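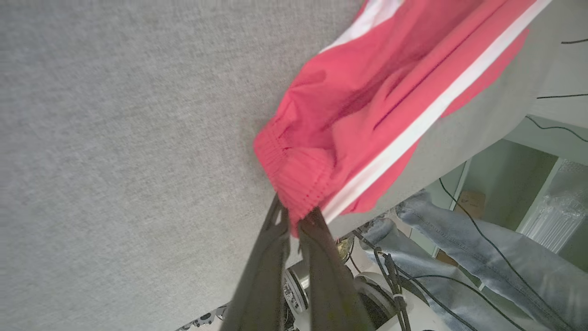

### 4.2 Where clothes wait between wears

Most models of home laundry treat a garment as being in one of two states, clean or dirty, and assume that a garment moves from the first state to the second each time it is worn. The diary data from Girisitz and Stinville do not fit this assumption well. In both towns, diary keepers recorded a third group of clothes that had been worn, were judged fit to wear again, and had not been put back with clean items. We refer to these as held garments.

The analysis in this section uses the 43 households that completed the January diary. Of these, 26 also completed the repeat diary, which closed on 16 Aug 2025. The remaining households are included in the winter results but are left out of any comparison between seasons. No attempt was made to fill in missing summer entries from winter ones, as heating, drying conditions, and the type of clothing worn all differ between the two periods.

A garment was coded as held if the diary showed a wear event, no wash event, and a storage place other than a closet, a dresser, or a laundry container. Storage places were entered as free text. Coders grouped them into seating, bed, door or wall hook, floor, and other. Entries such as "in the bedroom" that named a room but no surface were coded as other. Where a garment was moved during the holding period, the last recorded place was used. This rule probably understates the use of beds, which have to be cleared at night.

Seating was the most common holding place in both towns. The result held when households with a single bedroom were removed, so it does not seem to be explained by a lack of storage space alone. It was weaker in homes that reported a hook or rail near the main entrance. Outer layers and sportswear made up most of the garments held on seating, while shirts worn for work were more often hung on a door.

Holding time was measured in days from the last wear event to the next wear or wash event. The distribution has a long right tail, with single items held for up to 17 days. Medians are used throughout for this reason. Items with no closing event before the end of the diary were treated as censored.

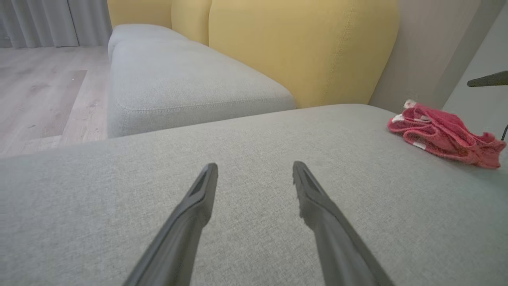

### 4.3 Effect on wash frequency

If holding delays washing, households that hold more garments should run fewer loads per person. The relation has the expected sign in the winter data but is small once household size and the presence of young children are entered. In the summer data it is close to zero. One reading is that warm weather shortens the time for which a worn item is thought acceptable, so that held garments are sent to the wash soon after they are set down.

Sportswear needs separate treatment. Clothes worn for exercise were usually washed after one wear, but the same types of garment worn for leisure were often held. The diary form used in the Carside pilot had only one category for these items, and the two uses could not be told apart. The present form records the activity as well as the garment type, and matching tops and bottoms are entered as separate items. Sets were not always treated alike: bottoms were more likely than tops to be worn again before washing.

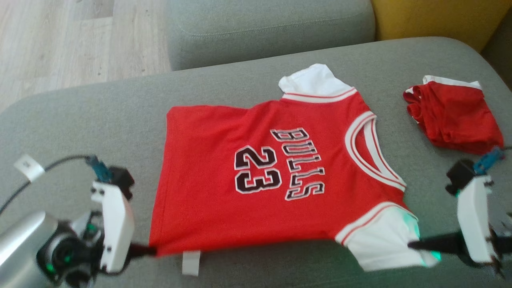

**Figure 3.** Red jersey-style shirt spread on a light gray sofa seat, with a folded red garment near the back corner of the seat.

Color may also play a part. Several diary keepers wrote that they kept back strong reds until there was enough for a separate load. A garment of this kind stays outside the laundry container for a reason unrelated to its fitness for wear, and under the rule in Section 4.2 it is still coded as held. We reran the models without items whose free-text notes mentioned color sorting. The estimates changed little, although the notes field was optional and the true number of such items is likely to be higher.

The Bedoya acceptability scale, given at the end of each diary, did not predict holding time for any garment type except outer layers. It asks about clothing in general, and its wording may be too broad to pick up decisions made item by item.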